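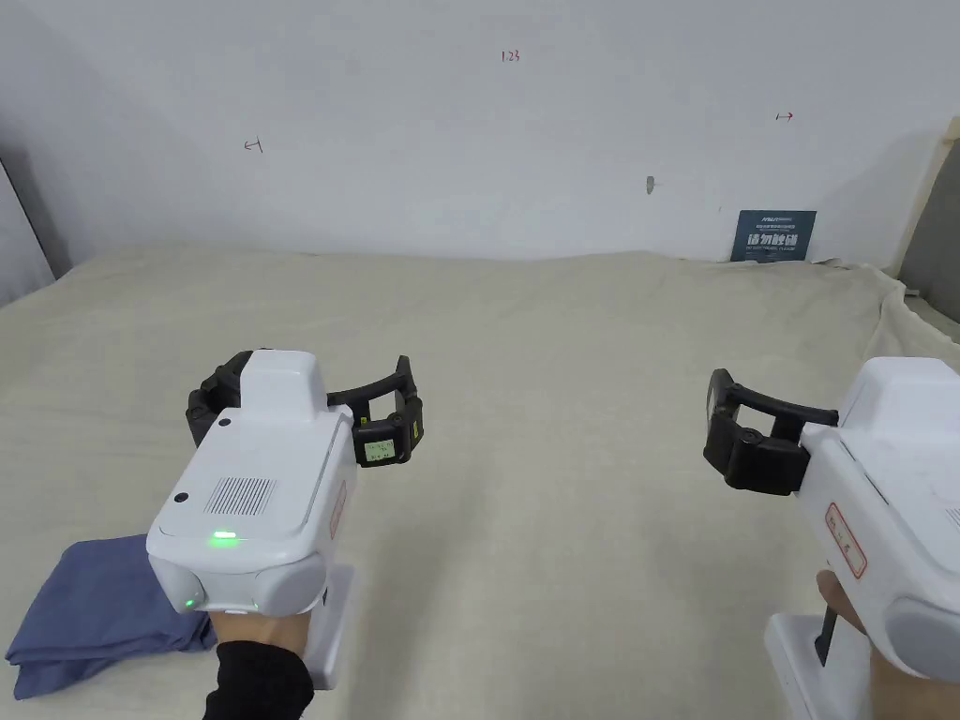 # Folding blue cloths on a bed

December 2018

Notes and pictures on turning one blue cloth into a flat stack, using a bed as the work surface. The method was written down by Sirkka Kemppainen for the linen room at Clallo, and this page keeps her order of steps. The pictures are not a strict sequence. Read each one with its own note.

A bed is softer than a table, and the cover moves with the cloth. Pull the cover flat before starting. If it creases again during the work, leave it until the cloth is folded – smoothing both at once shifts the lower layer.

## Opening out

Find one long edge first. Hold it at two points and pull until it runs straight between them. The rest of the cloth can stay bunched at this stage.
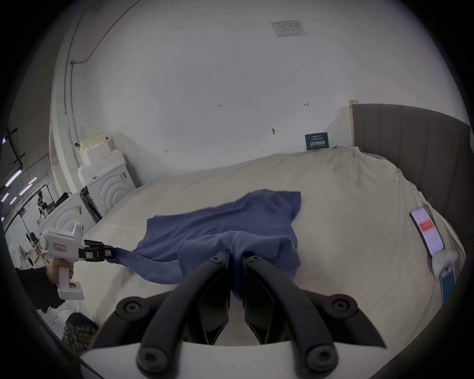 *Dark blue towel with its left edge held taut. The raised fold near the center is still to be worked out.*

Towels from the Flarketti line measure 95 cm on the long side and need a wider hold than hand cloths. Anything heavier than 500 g is opened in two passes, one per half. Loredana Galli prefers to shake heavy towels first and lay them down second. Either is acceptable.

## Setting down

Lay the cloth at an angle if that is how it falls, then turn it square to the mattress edge. Turning a whole cloth disturbs it less than dragging one corner. Keep the bulk of it on the bed; weight over the side pulls the layers apart.
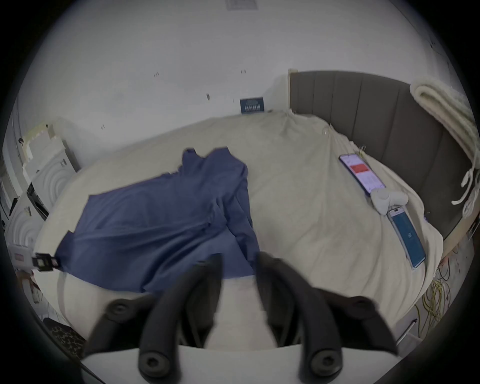

*Navy cloth lying diagonally, upper part bunched, lower part spread over the side of the mattress. Two phones on the right, by the headboard.*

A cloth lying like this is lifted by its upper part and moved inward before any fold is made. Collars and other thick edges go away from the fold line. Thin hems can go either way.

## Working to the corner 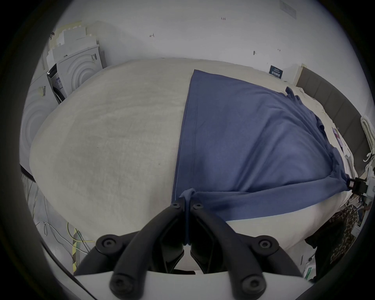

Corners decide whether the finished stack is square. Each one is taken between two gripping points, drawn out until the creases lead toward it, and set down before the next is touched. With the blue cloth over the right half of the bed, the straight left edge is the reference line, and the ruffled right side is corrected against it. A small black clip at the edge of the bed has another corner gathered in it. Release a clipped corner last, then pull the side flat along its full length.

## Stack sizes

- Hand cloths: 8 to a stack, folded in thirds.
- Towels: 6 to a stack, folded in half twice.
- Odd sizes: separate stack, largest at the bottom.

Fold lines face the front of the shelf. Arturo Greco keeps the November shelf plan, which still applies to everything except the top row.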